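4.3 Setting the Hondgate coop door timer

Set the timer after the door has been hung and the cord has been tied off (section 4.2). Keep the birds out of the coop until step 9 is complete.

1. Slide the cover off the control box and fit the batteries. Match the + and - marks.
2. Press and hold SET until the display shows 505. This is the clock code.
3. Release SET. Enter the current hour with the up and down keys, then press SET once. Enter the minutes in the same way.
4. Press MODE. Select LIGHT to open the door at daybreak, or TIME to open it at a fixed hour.
5. If LIGHT is selected, enter the closing delay in minutes. The factory value is 40. Slow birds, young pullets and mixed flocks may need a longer delay.

Note: In LIGHT mode the sensor must face open sky. A porch lamp or a lit window can hold the door open after dark.

6. Press MODE again to store the values. The display shows 227 and then returns to the clock.

If the display does not return to the clock, remove the batteries, wait two minutes and start again from step 1.

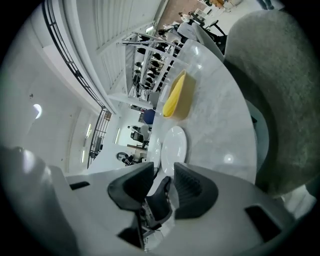

Round table with a pale gray top.

7. Press OPEN. The door must rise to the upper stop without rubbing on either rail.
8. Press CLOSE. Watch the full travel. The bottom edge must rest flat on the sill.
9. Place a rolled towel on the sill and press CLOSE again. The door must stop on the towel and go back up. If it does not, turn the force screw a quarter turn to the left and repeat.

CAUTION: Do not use a hand or a live bird to test the safety stop.

CAUTION: Do not oil the rails. Oil holds bedding dust and will jam the door. Wipe them with a dry cloth.

Note: Bantams and chicks under feather age may not trip the safety stop. Use TIME mode for these birds and close the door only after a head count.

Clock changes are not automatic. Repeat steps 2 and 3 when the clocks change. In LIGHT mode, also check the closing delay in September, when dusk starts to come earlier each evening.

For error codes, see section 6.

Section text: Aarti Vashisht. Checked by Zhenhua Yan, Wed 1 November.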